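Moving week, part two

So we're in! Boxes everywhere, no curtains in the bedroom, and I have been living on toast and those little cheese triangles since Sunday, but we are in. Thank you for all the nice comments on the last post (Montri, I did read yours, and no, you can't have the old sofa, it went to my cousin).

The drive over from Stasness was 116 miles and took most of the day, because we stopped twice to retie the mattress and once for pie. I'd booked the van back in November and then completely forgot which size I'd asked for. It was the small one. Of course it was the small one! We ended up leaving the bookcase behind with Somkiat, who says he'll bring it down when the weather gets better, and I've decided to believe him.

What it cost

A few of you asked. I had put aside $2000 for the whole thing and the final number was $2164, which I'm pretty happy with. The van was the big chunk, then the overlap on the rent, then a frankly silly amount on tape. The full-service movers I called first wanted $2509 and that didn't even include packing, so I don't regret doing it ourselves, although ask my back again next week.

The kitchen

I picked this place for the kitchen, I'll admit it. The old one in Stasness had two drawers and one of them was painted shut. Now I've got sage green cabinets, the exact soft color I kept saving pictures of, and enough room that the baking pans have their own shelf. I wandered about opening and closing doors the whole first evening with a cup of tea in my hand.

Having the washer at home is the other big thing. I did four years of hauling bags down to the laundromat on Zeleke Street, in the snow, with a pocket full of quarters, and I'm not going to miss it one bit. The energy label is still stuck on the front and I keep meaning to peel it off.

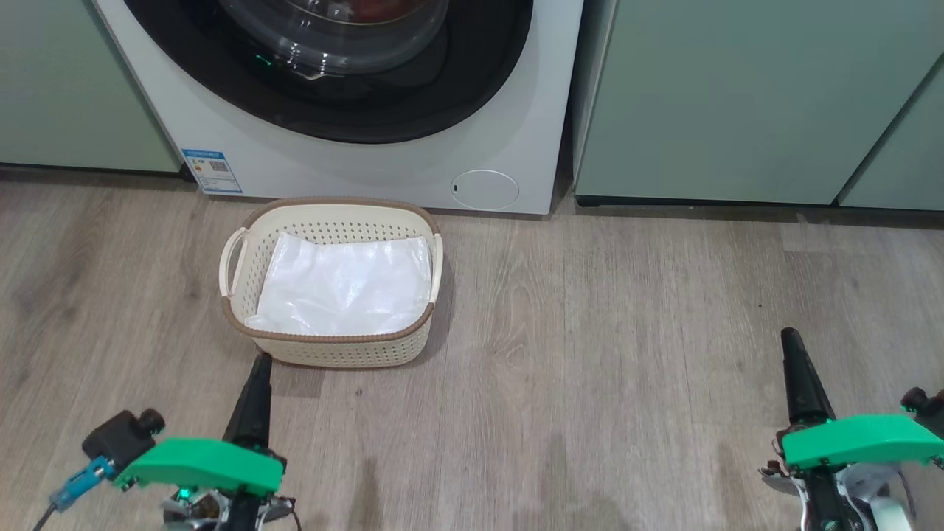

Still to do

Curtains, first of all. Then a doormat, a lamp for the corner by the window, and finding the box with the good knives in it, which I labeled "misc" like a genius. I also want to walk over to the bakery in Udwood that everyone keeps telling me about. If you know what to order there, leave me a comment!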